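Rainy Sundays and the Great Toy Shelf Clear-Out

Sunday, December 15, 2024

So it has rained in Skivarville for what feels like forever, and I finally ran out of excuses not to sort the playroom. You know the shelf I mean if you've ever been to our house. The one you have to hold shut with your hip!

I started right after breakfast with a big coffee and three boxes (keep, give away, ask Halldóra). My sister-in-law Halldóra Vigfúsdóttir has twins who are just hitting the age where everything is exciting, so a lot went straight into her box. The puzzles were the worst part. I sat on the rug for ages putting together a 600 piece map of the world to see if it was all there, and it was missing most of Portugal. Out it went. I was more upset about that than I expected to be.

Then there were the dress-up clothes, which smelled like an attic, and a bag of train track that I'm keeping no matter what anyone says. My kids are 13 and 10 now and they rolled their eyes at me, but guess who spent an hour building a loop under the couch?

What I'm hanging on to is the plain stuff. Little colored blocks, stars and cubes, the kind of thing that has no batteries and no song. Small kids who visit always go for those first, and they fit in a shoebox. 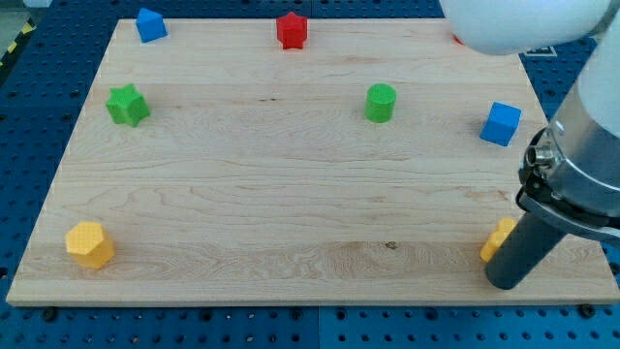
What's next

The craft drawer, I guess, and I'm dreading it (so much dried-up glue). Halldóra is coming by for her box after work tomorrow, and I've promised her soup. If anybody has a spare Portugal, let me know!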